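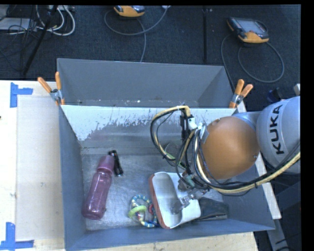 19 May 2023. Cell 2, KUKA, bin picking. Written up by Noemí Barajas, who was standing nearest.

Protective stop again at pick 653 of the overnight-style run, except that we did it in daylight so somebody could watch it go wrong. I watched it go wrong.

Short version: the cable bundle at the wrist caught, the arm felt a force it didn't like, and it stopped. It has now done this three times since Monday and each time we have blamed something else. On the first go we blamed the grasp planner. On the second we blamed Kourosh, who had edited the grasp planner. Apologies to Kourosh, partial ones, see below.

What happened today. Gripper went down for an object near the side wall, wrist rotated most of the way round to get the angle, and the loop of cable that stands out from the wrist swung down and hooked over the handle of a bin clamp. The arm carried on for a moment. The clamp came with it. Then external torque on axis 6 went over the limit and everything stopped, including me, as I'd been halfway through a biscuit.

No one inside the line. Bin moved 15 mm. No damage to the arm that I can find. Clamp is fine. Outer sleeve of the cable has a nick, photographed and taped, Naheed has the photo.

Torque limit on axis 6 was 20 Nm, as set in December. The log has it peaking at 26 before the brakes were on. I'd have liked a smaller gap between those two numbers. Leopoldo says the overshoot is ordinary for that speed. He may well be right, but I'd still like to see it written down somewhere other than on Leopoldo.

Now the embarrassing part. The clamps are not in the collision model. The bins are, very nicely, walls and all. The table is. The clamps went on "for the afternoon" when the bins were creeping about, and they have been there ever since, bright orange, the most visible objects in the cell, and as far as the planner is concerned there's nothing there but air. The cable isn't in the model either, but that one we knew about and had agreed to feel bad about later.

Kourosh's edit (this is where the apology becomes partial) opened up the wrist range so that it could reach things lying hard against the walls. It works. Picks along the edges are much better. It also lets the wrist take the long way round when it fancies, and the long way round is what brings the loop down to clamp height. So: his change, our clamps, and a cable dressing that Rangi called temporary when he did it.

Things tried after the restart, arm in T1, me on the enabling switch, Rangi calling out:

Same pose, clamps off. Loop clears, bin creeps. Back to the original problem.
Same pose, clamps on, loop pulled back and re-tied further up. Clears the clamp, but goes tight when the wrist turns the other way. Didn't like the sound of it. Undone.
Same pose, clamps on, wrist range back to the old values. Clears every time. Edge picks rubbish again.

Also checked whether the force reading had drifted, as Naheed suspected. It hadn't. Zero was where it should be with the gripper empty. Tenden's tool data sheet disagrees with our payload figure, though, and I've no idea which of us is wrong. Separate entry when I've weighed the thing.

One more for the list. When I cleared the stop, the program offered to resume from the next waypoint. With a clamp handle through the cable loop! I said no and jogged it out by hand, slowly, but someone in a hurry would have pressed yes. There should be no resume after a torque stop, only a fresh start from home. Leopoldo agrees and has said he'll do it, which I am recording here with his name next to it.

Actions

Clamps into the collision model, both bins, handles included, with a margin. Kourosh.
Wrist range back to old values until that's in. Done, by me, please leave it.
Remove resume option after torque stop. Leopoldo.
Proper cable dressing with a retractor. Rangi has asked Plotex for a price. Until it arrives, look at the loop before every run.
Inspect under the tape on the sleeve on Monday. Naheed. If the inner jacket is marked at all, the cable gets changed and the cell stays off.
Brackets from underneath to hold the bins, so the clamps can go home. Unclaimed. I can hear everybody not claiming it.

No unattended runs in this cell until the first three are ticked. I've put a note on the key switch. It's polite.

Log is in the Cisneros folder under today's run, torque trace included. The spike is easy to find.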